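Speaker Notes
Caring for Interior Stone: Guidance for Building Managers
Thursday session, 70 minutes including questions

Opening

Good afternoon, and thank you to Patesora for the use of the hall. My remarks this afternoon concern the care of stone surfaces inside public and commercial buildings. They draw on the maintenance program at the Nornumari office buildings, where our department has held responsibility for floors, lobbies and washrooms since the program was set up.

(Pause while latecomers are seated. Handouts are on the side table.)

The program covers 114 rooms with stone in them. Some have a full marble floor. Others have only a window sill or a threshold, and these smaller pieces account for a large share of the damage we record each year. They are cleaned by staff who have been trained on carpet and painted walls, using whatever product is on the cart.

Know the stone before choosing the product

Marble, limestone and travertine are made chiefly of calcium carbonate. Acids dissolve it. Vinegar, lemon-based cleaners and most bathroom descalers will leave a dull mark, known as an etch, and the mark can form within minutes. An etch is a loss of surface. Further cleaning will not remove it, and the area must be polished again.

Granite resists most household acids, although it may still take up oil. Slate varies a great deal from one quarry to the next. Where the building records do not say which stone was installed, we ask managers to treat it as marble until it has been identified.

(Hold up the two sample tiles. Pass them down the left side first.)

Spray products

A spray product is easy to carry and easy to misuse. The usual error is to spray directly onto the stone from a distance, so that droplets land on trim, glass and the foot of the wall as well. Our written procedure calls for the cloth to be sprayed, well clear of the surface, and then applied. Each bottle must carry a label giving the product name, the dilution and the month in which it was mixed. A bottle without a label is emptied and rinsed at the end of the shift.
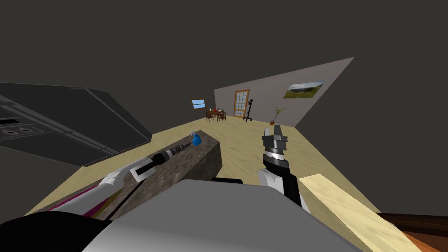
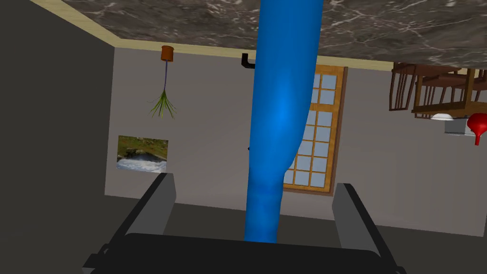
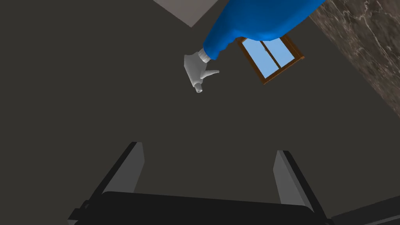

Daily and periodic care

Daily care is simple. Dust is removed with a dry, untreated mop. Grit is the main cause of wear on a polished floor, and wet mopping over grit does more harm than leaving the floor alone for a day. After dusting, the floor is damp mopped with a neutral cleaner at the strength printed on the container. A stronger mix leaves a film, and the film is then mistaken for dirt.

Entrance mats deserve more attention than they receive. At our north building, the old mats were too short for a person to take more than one step on them. Longer mats were laid in May, and the evening crew reported less grit in the lobby through the rest of the season.

Periodic care includes sealing. A sealer slows the passage of liquid into the stone. It gives no protection against etching, and tenants should be told so in plain terms. We test by placing a few drops of water on the surface and watching for the stone to darken. If it darkens quickly, the sealer is due for renewal.

(If time is short, skip to Contracts.)

Stains

Please instruct staff to blot a spill and never to wipe it. Wiping spreads the liquid across clean stone. Oil stains call for a poultice, left covered overnight and sometimes repeated. Rust is difficult, and we do not ask our own crews to attempt it. The stain is recorded on the room sheet and referred to a contractor.

Contracts

We divide outside work between 2 firms. Vendeck carries out polishing and crack repair. Czerwiński supplies matching pieces when a tile or sill must be replaced. Our experience is that a contract should state the finish expected, whether honed or polished, and should require a trial patch in a place out of public view. The trial patch is signed by the building manager before any further work begins.

We also set aside 300 dollars per floor each year for small repairs that can be approved on site. Before this was done, a chipped threshold could wait months for a signature, and the chip would grow under cart traffic in the meantime.

Records

Every room has a single sheet. It lists the stone, the finish, the last sealing and any stain or chip, with its position marked on a plan. New supervisors are walked through the sheets in their first week. The blank form is in your handout, and you are welcome to adapt it.

(Invite questions. Ask each speaker to use the microphone. Collect the sample tiles at the door.)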